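第三章 洗衣间的使用

适用范围：本章写给住在 Omenthorpe 公寓并且使用一楼公共洗衣间的住户。洗衣间的钥匙和门禁卡，请看第二章。烘干和熨烫，请看第五章。本章原文由 Rodica Tănase 编写，中文由 Yamila Urrutia 编写。中文不是我的母语，如果有句子不通顺，请在前台的本子上写下来，我会在下一版改正。

3.1 开始以前

请先准备好以下的东西：
一个洗衣篮（自己的，或者从架子上借的）
洗衣液，不要用洗衣粉
洗衣袋，给内衣和袜子用
洗衣卡，里面的余额够洗一次

注意：洗衣卡余额不够的时候，机器不会开始，但是门会锁住四分钟。请不要用力拉门，等它自己打开。

3.2 放洗衣篮的位置

1. 把洗衣篮放在地上，在机器的前面偏一侧，不要放在机器的正前方。机器的门是向外开的，篮子如果太近，门会碰到篮子的边。

2. 篮子和机器之间留出一只脚可以站进去的宽度。取衣服的时候人要弯腰，脚没有地方站，就容易碰倒篮子。

3. 把篮子的把手转向自己。两边有孔的塑料篮子，把手一般是边上的一个开口，手指可以直接伸进去。

4. 不要把篮子放在机器的上面。机器脱水的时候会震动，篮子会慢慢移动，最后掉下来。

小心：满的篮子请用两只手拿。只拿一边的把手，塑料会弯，时间长了把手的地方会裂开。

3.3 新篮子第一次使用

新买的篮子上面常常有一张商品标签，贴在光滑的那一面。标签可以留着，也可以撕掉，不影响使用。如果想撕掉，请按下面的方法做：

1. 用温水把一块软布弄湿，盖在标签上面，等四分钟。

2. 从一个角开始，慢慢地揭。不要用刀，刀会在塑料上留下划痕。

3. 如果还有胶，滴一点食用油，用手指轻轻地转圈擦，然后用洗洁精洗干净。

4. 用干布擦干。篮子边上的小孔里容易留水，请把篮子倒过来放一会儿。

提示：撕下来的标签请扔进垃圾桶，不要扔在地上。有胶的纸粘在地面上以后很难清理。

篮子的上边如果有编织样子的装饰，洗的时候不要用硬的刷子。用湿布顺着一个方向擦就可以。

请在篮子的底面写房间号码，例如 241。不要写在侧面，侧面常常和别的篮子摩擦，字会掉。没有房间号码的篮子，每个月底会收到前台旁边的柜子里。

3.4 放衣服和开始洗

1. 打开门，先用手摸一下滚筒里面。上一位住户的袜子和硬币经常留在里面。找到的东西请放在窗台的盒子里。

2. 把衣服一件一件放进去，抖开，不要卷成一团。衣服的上面应该还能放进一只手掌。

3. 检查橡胶圈，衣服的角不要夹在门和橡胶圈的中间。

4. 关门，听到“咔”的一声才是关好了。

5. 把洗衣液倒进抽屉的左格，不要超过线。倒多了，泡沫会多，机器会自己增加漂洗的时间。

6. 选择温度。一般的衣服选 40 度以下就够了，毛巾和床单选 60 度。

7. 刷卡，按开始键。60 度的程序一共要 80 分钟。

警告：60 度的程序结束以后，里面的金属部分可能还很热。带拉链和扣子的衣服，请先等一等再拿。

机器工作的时候，篮子可以留在原来的位置，也可以放回架子上。如果别的住户在等，请放回架子上。

3.5 取出衣服

1. 灯灭了以后再开门。

2. 把篮子拉近，让篮子的边在门的下面。这样小件的衣服掉下来，会掉在篮子里面。

3. 先拿大件，再拿小件。最后转动一下滚筒，看看有没有东西贴在上面。

4. 把门开着，留一条缝，让里面干燥。抽屉也拉出来一点。

5. 湿的衣服比干的重很多。床单和毛巾请分两次拿上楼，特别是住在四楼的住户。

3.6 地面

洗衣间的地面是光滑的，有水的时候会滑。

1. 如果地上有水，马上用门后面的拖把擦干。

2. 移动篮子的时候请抬起来，不要推，也不要拖。

3. 看到线头和小的碎屑，请捡起来。它们会被带到机器的下面，然后到地漏里面，Clutamport 的维修师傅一月份已经来疏通过一次。

4. 鞋底的黑色印子，可以用普通的橡皮擦掉。旧的印子擦不掉，不需要报告。

5. 不要移动机器。机器的脚已经调平，移动以后会有很大的声音。如果机器晃动，请按 3.7 的方法处理。

3.7 常见的问题

机器不转：请看门有没有关好，再看水龙头有没有打开。

机器声音很大：按暂停，等门打开，把衣服重新分开放。只有一件厚的衣服时，请再加两条毛巾。

机器外壳上的螺丝松了：请不要自己拧，写在前台的本子上，并且写清楚是哪一台。

篮子裂了：裂口会勾坏衣服，请不要继续使用。从架子上借的篮子裂了，告诉前台就可以，不需要付钱。
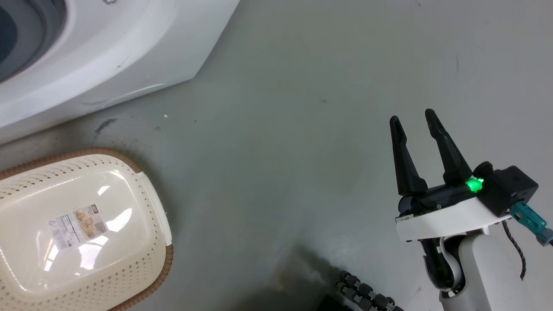
图 3-1　洗衣机旁边地上的洗衣篮，标签还没有撕掉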